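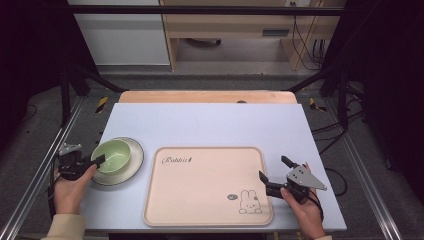 The Stasside Tableware Gallery presents household pieces lent by residents of the district for the September display. The loans were chosen to show how everyday dishes are grouped, stacked and carried at home, and most remain in regular use in their owners' kitchens. Among the lighter colors in the display are a pale green bowl set on a round white plate with a dark rim, and a pale pink tray with rounded corners, marked "Rabbit" in dark cursive lettering and decorated with a line drawing of a white rabbit face. The raised rim of the tray is typical of the serving pieces in this group.

Home Visit Collections Gallery Loans Contact

The bowl, plate and tray are entered together in the loan register under number 914. They were lent by Ebenezer Odoi of Royer Street, whose household uses the tray for breakfast and the bowl for soup or rice. The three pieces were bought separately and are shown as a set at the lender's request.

The full display contains 78 pieces and occupies the two ground floor rooms of Prurkel House. Bowls and plates are in the front room. Trays, jugs and covered dishes are in the rear room, together with a small selection of children's tableware. Labels give the name of the lender, the usual purpose of the piece and, where known, the place of purchase.

Visitors are asked not to handle the loans. A separate table of duplicate dishes is provided in the rear room for school groups, who may practice laying a place setting under the supervision of their teacher. Groups should book in advance and should not exceed the number of seats available.

Residents wishing to lend items for the next display should write to Konrad Pfister, Loans Office, Prurkel House. Each household may submit up to six pieces. Chipped or repaired dishes are accepted. The gallery is open until 6 p.m., with last entry at 5:30 p.m.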